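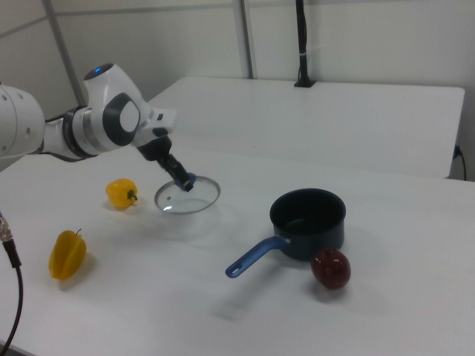

4 Dünsten im Topf mit Glasdeckel

Gilt für Stieltöpfe und Kasserollen der Reihe Brellach mit passendem Glasdeckel. Wer einen Deckel der älteren Reihe Wokau besitzt, liest bitte zuerst Abschnitt 4.5, weil der Rand dort anders gearbeitet ist.

Vorweg eine Bemerkung zum Tonfall dieses Kapitels. Über Glasdeckel wird viel versprochen: Vitamine bleiben angeblich »eingeschlossen«, Gemüse gart »im eigenen Saft«, Energie spart sich von selbst. Wir haben diese Sätze aus der Anleitung gestrichen. Ein Glasdeckel hält Dampf zurück und lässt sich durchschauen. Beides ist nützlich, mehr sollten Sie ihm nicht zutrauen.

4.1 Vor dem ersten Gebrauch

1. Aufkleber von Topf und Deckel abziehen. Klebereste mit etwas Speiseöl lösen und danach abspülen.
2. Topf und Deckel mit warmem Wasser und Spülmittel reinigen.
3. Den Knauf von Hand prüfen. Er darf sich nicht drehen. Sitzt er locker, die Schraube an der Innenseite vorsichtig anziehen, ohne Kraft und ohne Akkuschrauber.
4. Das Dampfloch gegen das Licht halten. Es muss frei sein.

Das in vielen Foren empfohlene »Einbrennen« mit Öl können Sie sich bei diesem Topf sparen. Es stammt von unbeschichteten Eisenpfannen und bringt hier außer Rauch nichts.

4.2 Gemüsepaprika dünsten

Paprika eignet sich gut für den ersten Versuch. Gelbe und rote Schoten werden schneller weich als grüne, aber verlassen Sie sich dabei lieber auf die Gabel als auf eine Tabelle.

1. Paprika waschen, halbieren, Stiel, Kerne und weiße Häute entfernen. In Streifen schneiden.
2. Den Topf auf eine Platte passender Größe stellen. 100 ml Wasser und einen Teelöffel Öl hineingeben.
3. Auf mittlerer Stufe erhitzen, bis das Wasser siedet.
4. Paprikastreifen einlegen, salzen, Deckel auflegen.
5. Hitze auf die kleinste Stufe stellen, bei der noch Dampf aus dem Loch tritt.
6. Nach 5 Minuten mit der Gabel prüfen. Wer die Streifen weicher mag, gart weiter und schaut zwischendurch nach dem Wasserstand.

Hinweis: Durch das Glas sehen Sie nur zu Beginn gut. Danach beschlägt es. Der »volle Durchblick während des gesamten Garvorgangs«, mit dem solche Deckel gern beworben werden, endet erfahrungsgemäß nach kurzer Zeit. Anheben ist erlaubt und verdirbt das Gericht nicht.

Vorsicht: Beim Anheben den Deckel so kippen, dass die offene Seite von Ihnen weg zeigt. Der Dampf zieht zur Öffnung hin ab, Kondenswasser läuft am unteren Rand zusammen. Über dem Topf kurz abtropfen lassen, dann erst ablegen.

4.3 Sternfrucht (Karambole)

Die Sternfrucht steht in diesem Kapitel, weil oft nach ihr gefragt wird. Ob sie überhaupt in den Topf gehört, darüber kann man streiten. Roh in Scheiben hat sie Biss und eine angenehme Säure. Gedünstet bleibt die Form hübsch, der Geschmack wird eher flach. Wer es dennoch versuchen möchte:

1. Frucht waschen und die Enden abschneiden.
2. Die Kanten der Rippen mit einem Sparschäler dünn abziehen, wenn sie braun oder hart sind.
3. Quer in fingerdicke Scheiben schneiden, sichtbare Kerne herausdrücken.
4. Mit einem Esslöffel Zucker und 200 ml Wasser in den Topf geben.
5. Zugedeckt bei kleiner Hitze ziehen lassen, bis die Scheiben gerade nachgeben. Nicht umrühren, sie zerfallen sonst an den Spitzen.

Warnung: Menschen mit eingeschränkter Nierenfunktion dürfen keine Sternfrucht essen. Das gilt für die rohe wie für die gekochte Frucht und auch für den Saft. Wenn Sie für Gäste kochen, fragen Sie vorher nach.

Paprika und Sternfrucht gemeinsam zu garen, wie es gelegentlich für Currys vorgeschlagen wird, empfehlen wir nur bedingt. Die Paprika braucht länger. Geben Sie die Fruchtscheiben erst ganz am Schluss dazu.

4.4 Deckel ablegen und reinigen

1. Den heißen Deckel auf ein trockenes, gefaltetes Tuch oder einen Untersetzer aus Holz legen, Knauf nach oben.
2. Nie unter kaltes Wasser halten, solange das Glas heiß ist. Gehärtetes Glas verträgt viel, plötzliche Kälte gehört nicht dazu.
3. Nach dem Abkühlen von Hand spülen. Den Spalt zwischen Glas und Metallrand mit einer weichen Bürste ausreiben.
4. Dampfloch mit einem Zahnstocher säubern. Keine Nadeln und keinen Draht verwenden.
5. Aufrecht abtropfen lassen, damit kein Wasser im Rand stehen bleibt.

Zur Spülmaschine: Der Deckel übersteht sie. Der Metallrand wird mit der Zeit matt, und der Knauf verliert Farbe. Wer damit leben kann, darf sie benutzen.

Achtung: Deckel mit Sprüngen oder ausgebrochenen Stellen am Rand nicht weiterverwenden, auch wenn der Schaden klein aussieht. Kleben ist keine Lösung.

4.5 Ältere Deckel der Reihe Wokau

Diese Deckel haben einen höheren Rand und liegen auf Brellach-Töpfen nur scheinbar dicht auf. Sie rutschen, sobald das Wasser kräftig kocht. Zum Abdecken im Kühlschrank sind sie brauchbar, auf dem Herd bitte nur mit dem zugehörigen Topf benutzen.

4.6 Wenn etwas nicht klappt

Der Deckel klappert: Hitze reduzieren. In den meisten Fällen ist das schon alles.

Der Deckel sitzt fest: Topf vom Herd nehmen und warten. Beim Abkühlen kann ein Unterdruck entstehen. Hilft Warten nicht, den Topf kurz und sanft wieder erwärmen. Nicht mit dem Messer hebeln.

Wasser läuft über: Meist ist der Topf zu voll oder das Dampfloch verstopft.

Weißliche Flecken im Topf: Kalk. Etwas Essigwasser aufkochen, stehen lassen, ausspülen. Spezialreiniger schaden nicht, leisten nach unserer Beobachtung aber auch nicht mehr.

Ersatzknäufe und Schrauben sind einzeln erhältlich, siehe Abschnitt 7.

Stand: 14. Mai 2026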